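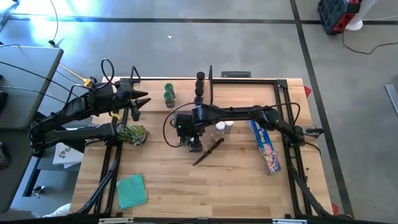

Figure 1. The two arms over the table, with jars, shakers and the wrap box.

Home | Projects | Reports | Contact

Our part of the Skunovex project was the planner which keeps the two arms from meeting. Kuldeep Chauhan wrote the first version. It locked the whole table for one arm, so the other had to wait. I divided the space into 1000 small cells, and each arm now reserves only the cells on its path.

In simulation we planned 309 pairs of movements, and 3 of them ended in a deadlock - both arms waited for the same cells. Forough Talebi proposed a time limit on each reservation. This is not yet tested.

2 comments | 5 shares

We use cookies to improve this site. Accept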